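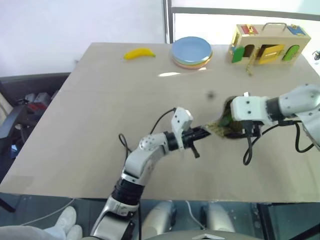

Mikside Toy Library – Loans and Learning Section

The wooden latch box has become a regular request among families borrowing from the Rollmont branch. Its small doors, in green and yellow, are set beneath red and blue latch plates, and a carrying handle on top allows it to be moved from shelf to table with ease.

The section holds almost 2,000 items, and latch boxes are lent for 2 weeks at a time. 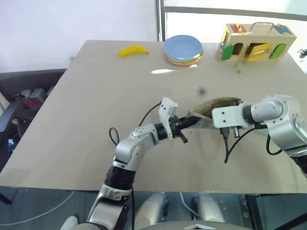

Pretend food and stacking plates are often chosen alongside them. A toy banana and a pile of coloured plates will serve a first game of shops or supper, and suit children from the age of 3. The new loans list will be issued in September.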